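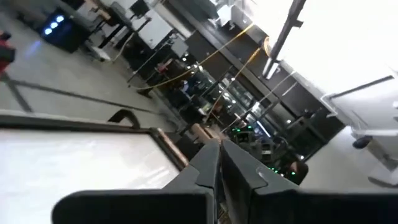 White panel, brown frame

Search this forum Advanced Go

Neleck Owners Lounge > Interior and Comfort

Thread: Is a roof shade worth it, or should I just tint the glass?

porchlight_72
Hi all, longtime reader, and I finally have something to ask! We picked up our Neleck in March, the long one with the full glass roof, and we love it to pieces. My mother calls it the fishbowl. All through spring I drove around feeling very pleased with myself and looking at clouds at every red light. Then we had our first properly hot week, and I came out of the grocery store with a cartful of frozen things, opened the door, and it was like leaning into an oven. The kids' buckles were too hot to touch and my older one refused to get in until I'd run the air for a while, which I can't really blame her for.

So I've been reading. Cusi makes a mesh shade that clips up inside, in two pieces, and the shop in Grisari wants $72 for it. The same shop will put ceramic tint on the whole roof, but they want a good deal more and they'd keep the car overnight. My husband says park in the shade and save the money (he works from home, so you can weigh that opinion however you like). Has anybody lived with either one for a full summer?

mudflap
Get the shade. I've had the Cusi in mine for two summers now and it goes up the first warm weekend and comes down when the leaves turn. It isn't magic. The car still gets hot, it's a car sitting in the sun, but you lose that feeling of somebody holding an iron over your head while you drive. The back piece is easy. The front piece will make you say some words the first time. Do the rear clips first, then work toward the windshield, and have somebody hold the middle up for you.

slowlane_wagon
I'll be the grump here, with love. I bought the shade and sent it back. Mine sagged in the middle by the second week and brushed the top of my head whenever I went over a bump, and I'm not even tall. It also hummed with the windows cracked. I ended up getting the tint and I'd do it again tomorrow. You still get to look up at the sky, there's nothing to store in the garage, and the dog doesn't try to pull it down.

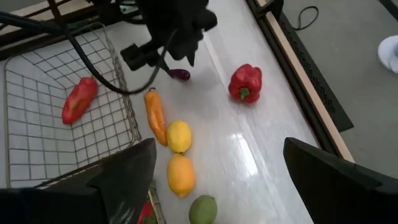 Another thing to think about is whether you plan to keep the car a long time. If it's a lease, I'd talk to the leasing folks before putting any film on the roof, and get their answer in writing. I own mine outright, so I didn't have to ask anybody, and that made it a pretty easy choice.

mudflap
Sagging in the middle means the support rod wasn't seated, my friend. There's a little bendy rod that slides into a sleeve across the center and they fold it up so small in the bag that half the people who buy one throw it out with the packing. I nearly did! Did yours have the rod in?

slowlane_wagon
It had a rod. The rod was in. I've put up a tent or two in my life. I do believe you that yours fits, and I wonder if they changed the clips at some point, because the ones I had were a soft gray plastic that went limp in the heat. If the newer ones are stiffer, then I take back about half of what I said.

zarisconvert
I came over from a Zaris, which had a power shade built right in, and I miss it terribly. One button! I know that doesn't help you any. What I can add is that I took temperatures last summer because my brother-in-law and I had a bet going. Same driveway, same time of afternoon, both days clear, a thermometer on the back seat out of direct sun. Without the shade the seat area got up to 40 degrees hotter than outside. With the shade it was 18 degrees better than that. Two afternoons isn't science, and I'm sure somebody will be along to tell me so, but I won a sandwich.

kettle_and_keys
I'll be that somebody, ha. Did you have a windshield screen up on both days? The windshield lets in a tremendous amount of heat on these, and if the screen was up one day and down the other, then you measured the screen. I tried something similar and found the roof shade made much less difference to the air in the car than it did to how I felt sitting under it. Those are two separate things, and people mix them up all the time. For a parked car, I'd buy the windshield screen first. For driving, the roof shade or the tint.

zarisconvert
No screen on either day, I promise! But I take your point about sitting under it. My wife noticed the difference right away on the drive to her sister's, and she didn't know we'd bought the thing.

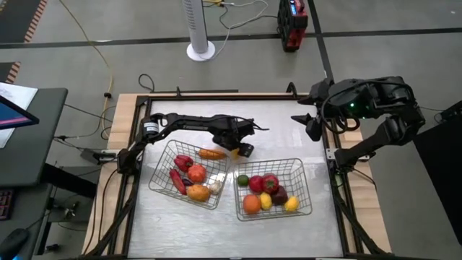
We keep ours rolled up behind the back seat now and only put it up for long trips or when her mother is riding along. It takes me a few minutes, and I've stopped minding it. If you go that route, roll it, don't fold it, or you'll get a crease that shows from the back seat forever.

tadpole_ev
Small voice from the cheap seats: has anybody tried just running the cabin cooling from the app before walking out? I paid $34 for a plain windshield screen, I start the air while I'm in the checkout line, and I've never wanted anything else. It does use some battery, sure, but I've never noticed it on a grocery run. I live up north though, so maybe I shouldn't be giving advice to people in hot places.

slowlane_wagon
That works fine until you're somewhere without a signal. The parking garage at my office eats the app alive. Then again, a garage has its own shade, so I suppose I've argued myself into a corner.

porchlight_72
You are all so kind, thank you! I read the whole thread out loud at dinner and my husband is claiming that the garage comment proves him right. I'm going to start with a windshield screen and the app, and then ask the shop in Grisari if I can see the Cusi clips out of the bag before I pay for it. If they feel like the soft gray ones, I'll walk over to the tint counter and ask for a proper quote. Does anyone know if the tint people can do the roof without taking the headliner trim down? That's the part that makes me nervous on a car this new.

slowlane_wagon
Mine was done with the trim in place. They tucked the film under the edge with a flat tool. Ask them to show you one they've finished and look hard at the corners, that's where a rushed job gives itself away.

mudflap
And if you do get the shade, look for the rod!

Reader comments (3)

greenhatch, 2023-05-20
My new clips are black and quite stiff, so maybe they did change them. No sag so far, but we've only had it up a short while.

oldmapfolder
I have the tint and also the shade. My family makes fun of me. My family is also very comfortable.

quietcoaster
Does the shade fit the shorter Neleck? The box only lists the long one and I'd hate to guess.

Contact us | Forum rules | Copyright Neleck Owners Lounge | Back to top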